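Iltik rents out hand-held grippers in pairs, for customers who want demonstrations to train a robot arm but don't want to put an arm in every room. The kit is called Sulley. We spoke to the company's product lead in July, at the end of its first rental season.

"You hold it, you do the chore, and the gripper keeps the record," she says. "Most people get the hang of it in a morning."

A rental lasts 2 weeks and includes the grippers, a head camera, chargers and a case. The company checks the recordings and sends back the ones it thinks are usable. One early customer, Surkel, returned 1007 of them from a single rental. Nearly all passed.

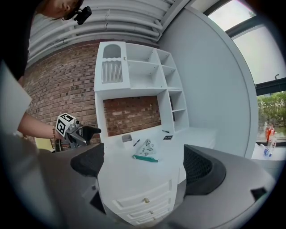
Working at a desk with the hand-held grippers. The white cube on top carries the tracking markers.

Small things are the hard part, she says. Pens and cards lie flat, and the fingers need a good angle to get under them. "People rush it. We tell them to slow down and come in low."

She is open about the complaints. The grippers get heavy after an hour, and the markers have to stay clean. A lighter handle is being tested now with 7 customers.

Asked who should not rent the kit, she doesn't take long. "If you only need one task, done one way, buy a fixed machine. You'll spend less."

Rentals start again in September, and the case will come with a printed guide.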